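Notas para la ponencia -- Adaeze Bako
Planificar la compra de equipos de doblado en hoteles pequeños
Pukdale, 16 de enero de 2020

Diapositiva 1. Presentación
Saludar y pasar rápido. El público es de operaciones y de compras; no hace falta explicar qué es un manipulador. Aclarar el alcance: textil de baño, en habitación y en office de planta. La lavandería central queda fuera. Avisar de que las preguntas sobre financiación van al final.

Diapositiva 2. El error de partida
La mayoría de los expedientes que reviso empiezan por el catálogo. Se pide precio del brazo, se suma la pinza y se llama presupuesto a eso. Orden correcto: tarea, puesto, tasa exigida, integración y, en último lugar, equipo. Si la tarea no está escrita, las ofertas no son comparables. 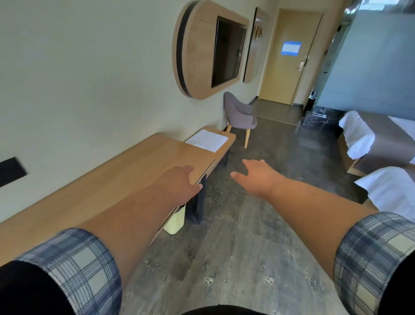 El hotel Babalola pidió dos ofertas para el mismo puesto. Una incluía el vallado y la otra lo daba por existente. La diferencia entre ambas desapareció al igualar el alcance. Recomendar una hoja de alcance única, firmada por operaciones antes de enviarla a los proveedores.

Diapositiva 3. Descomponer la tarea
Doblar una toalla no es una operación, son varias: coger, localizar un borde, extender, plegar, alisar, depositar. Cada una tiene su tasa de fallo y las tasas se multiplican. Pedir al proveedor el dato por operación. Si solo da el dato global, anotarlo como no verificado.
Insistir en el agarre. El rizo se deforma en la mano y cambia de contorno en cada manipulación. Una pinza de dos dedos con mandíbula rígida resuelve la deposición pero sufre en la localización del borde. El recambio de yemas es consumible y debe figurar como tal, no como repuesto.
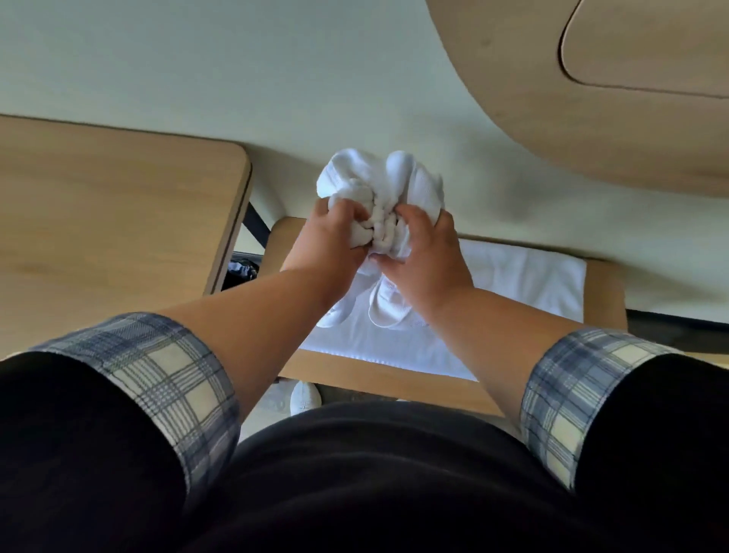 Tejido blanco retorcido entre las dos manos, encima del taburete de madera.

Partida que casi siempre falta: las piezas que llegan mal presentadas. O se paga a una persona para ordenar la entrada, o se paga visión y tiempo de ciclo. Las dos opciones son válidas; lo que no vale es dejar la casilla en blanco.

Diapositiva 4. El puesto
Medir la superficie útil, no la total. Restar lo que ya está apoyado y el margen de la prenda extendida. Comprobar tomas de corriente, paso de puerta y ancho de giro si el equipo va sobre base móvil. En habitación, el mobiliario manda: cantos redondeados, tableros a distinta altura, nada pensado para atornillar un soporte.
El caso de Pliltby: equipo con 8 semanas de plazo de entrega, obra eléctrica con permiso aparte. El equipo llegó y esperó embalado hasta mayo. La garantía corría desde la entrega. Pedir siempre que corra desde la aceptación.

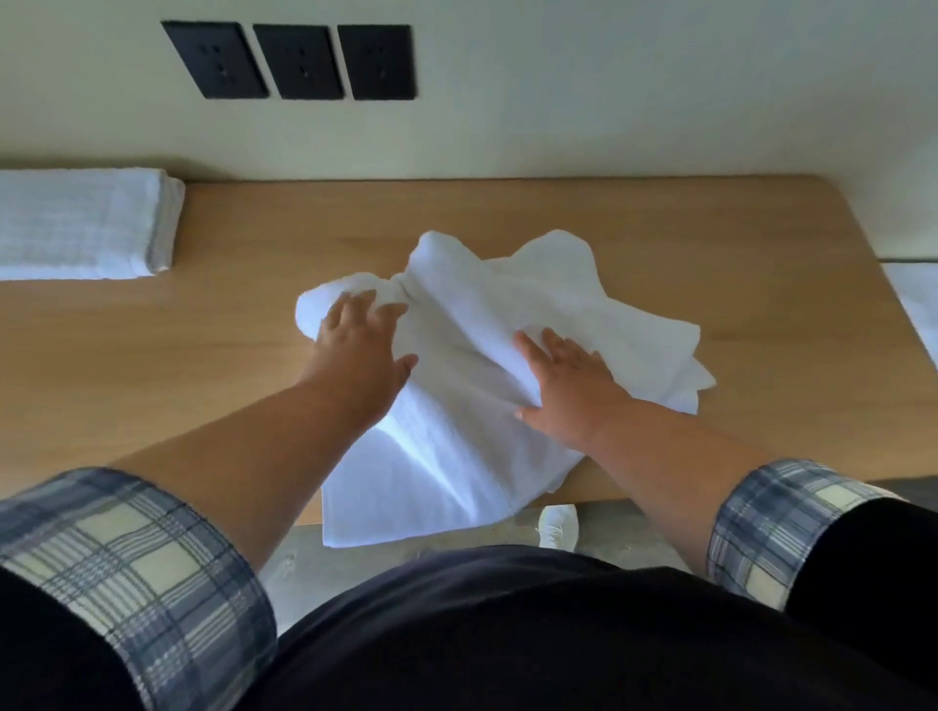 Oluwatosin Ugwu objetó en el ensayo de esta charla que la aceptación, tal como la planteo, es papel: «Si el protocolo no fija las prendas, el proveedor traerá toallas nuevas, todas iguales, y pasará». Tiene razón y he cambiado la diapositiva. El protocolo usa ahora textil del propio hotel, con lavados encima, elegido por el comprador.

Protocolo de aceptación, versión corta:
-- 50 piezas seguidas, sin selección previa.
-- 4 formatos como mínimo, incluido el más grande en servicio.
-- Intervención humana registrada, con motivo.
-- Criterio de doblado por escrito, con tolerancia de bordes.

Diapositiva 5. Línea de base manual
Antes de comparar hay que cronometrar a mano. Mismo tablero, mismas prendas, persona con experiencia. Anotar también las pausas y los desplazamientos -- suelen pesar más que el pliegue. Sin línea de base, el retorno calculado por el proveedor no se puede discutir.

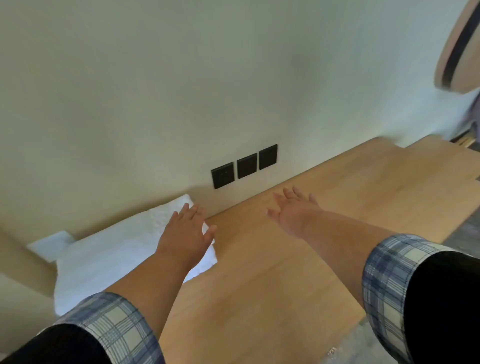 Puesto manual: toalla doblada sobre el tablero de madera, junto a la pared.

Diapositiva 6. Estructura del presupuesto
Columnas: adquisición, integración, formación, consumibles, mantenimiento, retirada. La última se omite a menudo; el arrendamiento la traslada a la cuota, no la elimina. En la plantilla Studness la retirada va en la pestaña 2, junto al valor residual. Enseñar la pestaña en pantalla si hay tiempo.
Contingencia: ligarla a riesgos concretos con responsable. Una contingencia genérica se gasta en la primera desviación, sea cual sea.

Diapositiva 7. Cierre
Dejar en pantalla la hoja de alcance. Pendiente: confirmar con Oluwatosin si podemos distribuir el protocolo completo o solo la versión corta. Turno de preguntas, empezando por financiación.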